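Does anyone need a subscription for furniture polish?

I got a flyer from Clokton on Thursday offering me a "surface care plan." For a monthly fee they mail you a bottle of something, a cloth and a card telling you when to wipe. I read it twice to make sure I hadn't missed the part where a person comes over and does the wiping. There is no such part.

The flyer says their polish gives 1,000 hours of protection. Protection from what? Coffee? My nephew? I went to the website and the answer was "everyday life," so I'm going to guess it has never been tested on a nephew. The small print changes the number to 970 hours "under normal use," and normal use isn't explained anywhere I could find.
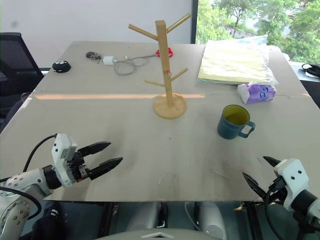 I've been down this road before. Years ago I bought into Stastix, a spray that was supposed to keep dust from settling. I used it on 2 shelves and left the others alone, and after almost 10 days I couldn't have told you which was which. The dust didn't seem to know either. I still have most of the can, if anybody wants it.

What bugs me is the card with the dates on it. A table tells you when it needs wiping. It gets sticky, or your sleeve does. If I ever need a reminder in the mail, polish is going to be pretty far down my list of problems.

A reader wrote to say that Najjar makes a decent plain wax with no plan attached - you buy a tin and you own a tin. I haven't tried it and I'm not promising to like it. But the label apparently says "wax" and then gives the weight, and I could get used to that. I'll pick one up in July when I run out of the old stuff.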